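Disposable Utensil Use in Campus Dining: Project Report

2. Background

Custer Hall serves lunch to students and staff throughout the academic year. In June the dining office agreed to let the project group review its purchasing records and conduct a short survey on single-use utensils. The records show that the hall ordered 3000 sets during the spring term, all from one supplier, Jorberg.

Reusable metal flatware is available at the main counter. The takeout counter, opened at the request of evening students, offers disposable items only. Many customers who order there eat in the building.

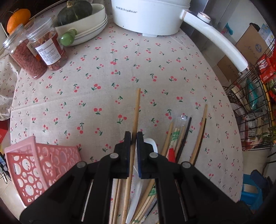
3. Method

A one-page questionnaire was handed out at both counters between 11:30 a.m. and 1:30 p.m. Respondents were asked where they planned to eat, whether they had taken utensils, and whether they would accept a small deposit on a reusable set. Of 100 forms distributed, 59 were returned complete. Forms with missing answers were left out of the results.

4. Results

Most respondents from the takeout counter said they would use metal flatware if it were placed near the register. Support for a deposit was weaker. Only 20 respondents were in favor, and several wrote that they did not carry cash.

5. Recommendations

The group recommends that flatware be stocked at both counters and that disposable utensils be given out on request. A deposit is not recommended at this time. The survey should be repeated in the Stuvar Building cafeteria, where kitchen space for dishwashing is more limited.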